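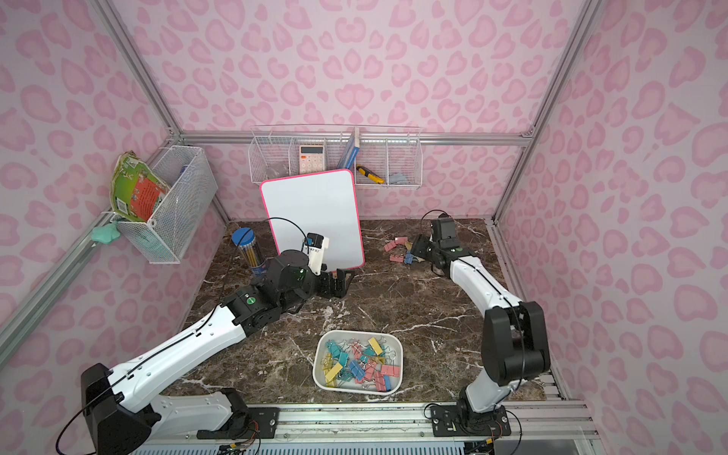
Akgül Quartet at Mernport, anyone going?

reedsqueak
Tickets went up at noon. I grabbed two for the December show, 14 bucks each. They're doing the new Umut Uysal piece, the one with the prepared viola.

flulard_fan
Heard it in Brimier last spring. 70 minutes with no break and I was checking my watch by the half hour. Pretty sounds, but where's it going?

reedsqueak
Ha, I loved the slow part! My wife was with you though.

oboe_dad
Disagree with flulard. The last 4 minutes only work if you've sat through the rest – it needs the length.

flulard_fan
I've sat through plenty of long stuff. This one needed scissors.

tomk
Is the hall still that boomy one? It holds about 400 and the back rows were mud for the percussion night.

reedsqueak
Same hall. Sit left side, close to the front.

oboe_dad
Got row C. See you at the bar, flulard – bring scissors.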